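About us

Hello, and thanks for clicking through! I'm Iraís Cortés and I run Nava, a small language school above a bicycle shop, where we teach Spanish to grown-ups who mostly think they're too old or too busy or too embarrassed to learn it. If that's you, you're in very good company, come on up. Mind the third stair.

I started Nava after a long stretch teaching in a much bigger college, where I had thirty faces in front of me and a course book that spent a whole chapter on booking a hotel room by fax. I liked the students enormously. What I didn't like was getting to the end of term and realising that half of them had barely opened their mouths. So when the rooms above the shop came up one February, freezing cold and painted a horrible mustard, I signed for them the same week and rang Fulgencio.

Fulgencio Tovar is the other half of the school. He teaches the evening groups and looks after the listening library, and he has a lovely slow way of explaining the subjunctive that makes it sound like something you'd want to know. (I tend to wave my arms about.) He grew up speaking Spanish at home and English at school, and he's very patient with people who get stuck halfway through a sentence, because he remembers doing exactly that himself as a little boy, in the other direction.

We have two classrooms and a kitchen, and our groups never go above nine people. I'm strict about that. We've been asked to squeeze in a tenth more times than I can tell you, usually somebody's husband, and the answer is always that we'll find him a place next term. With nine round a table everyone can hear everyone else, and I can tell from across the room when somebody has got lost and is nodding along to be polite.

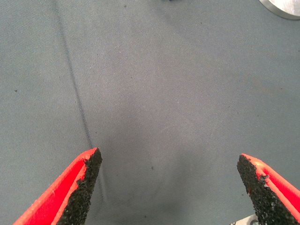 There are four levels. The first one is called Ruleo, which isn't a proper word, it's what one of our very first students said when she was trying to remember "reloj" and got her tongue in a knot. It stuck, and now there are people walking about town who'll tell you quite seriously that they passed Ruleo. After that the names get sensible and we just say second, third and fourth. You don't need to sit a test to join. Come in for a cup of tea and a chat, and one of us will have a pretty good idea of where you'd be happiest by the time you've finished your biscuit. If we get it wrong you can move, and people do, all the time, in both directions.

What happens in a lesson? A lot of talking! We start with whatever people have been up to since we last met, then we pick one bit of grammar and give it a good going over, and then there's usually something to read or listen to. I like recipes, letters, adverts for second-hand furniture, anything written by a person who wanted something. Fulgencio likes old radio plays and does the voices. Homework is short and you're allowed not to do it, though I will ask you about it in Spanish.

We also run a conversation table in the kitchen, which you can come to even if you've never booked a course with us. It starts at half past six and goes on until we've run out of things to say or the bike shop wants to lock up downstairs. Total beginners are welcome to sit and listen. One gentleman listened for most of a winter and then one evening told a very long joke about a goat, start to finish, and we were all so surprised that we forgot to laugh.

A few people ask about the little books by the door. Those are our readers, printed for us by Draklow, and they're short stories written by Fulgencio for each level. The second-level ones are my favourites (there's a nosy landlady in them who I'm fairly sure is me). You can borrow them for as long as you like, but please do write your name in the notebook, it's the only system we have.

Terms run for up to nine weeks, with a break in the middle so that everybody can catch their breath. You can pay in one go or in two halves. If money's tight, have a quiet word with me and we'll sort something out.

The best way to reach us is to ring in the afternoon or simply knock. The bell is the lower of the two and you need to lean on it a bit. If we're teaching, leave a note with the shop and one of us will ring you back that evening.

Iraís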